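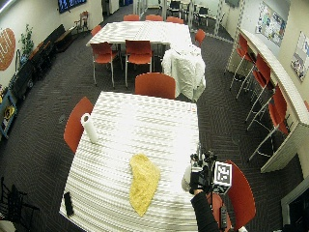 Tablecloths in the dining room, wipe or wash??

nafula_l
ok so we have the white ones with the gray zigzag, red chairs round them. look great till someone spills. right now its yellow rag + paper towels every night and I'm over it. do I keep wiping or strip them and wash? cost me 800 for the lot so no bleach experiments pls

Jirnham_Jo
Wash. Wiping just pushes grease around. Cold soak, 2 hours, then gentle cycle.

kibetnz
depends what its made of. is it fabric or coated? if coated do NOT put it in a dryer. ask me how I know

nafula_l
label says wipe clean, but the lady at Bresia said machine is fine. so who knows

kibetnz
label wins

Jirnham_Jo
Disagree, labels are way too cautious. Did mine 6 times last summer, still flat.

sudunia88
paper towels leave lint on white anyway. damp rag, drop of dish soap, second rag to dry. and get a rag thats not yellow, cheap ones can bleed color

nafula_l
hasnt bled so far?? but ok, will swap

kibetnz
Jo were yours the same cloth tho or regular cotton

Jirnham_Jo
Cotton blend. Fine, maybe test one first.

nafula_l
doing one monday, cold, no dryer. the other tabel stays as is so I can compare. will post

sudunia88
hang it over 2 chairs, no pegs, they leave marks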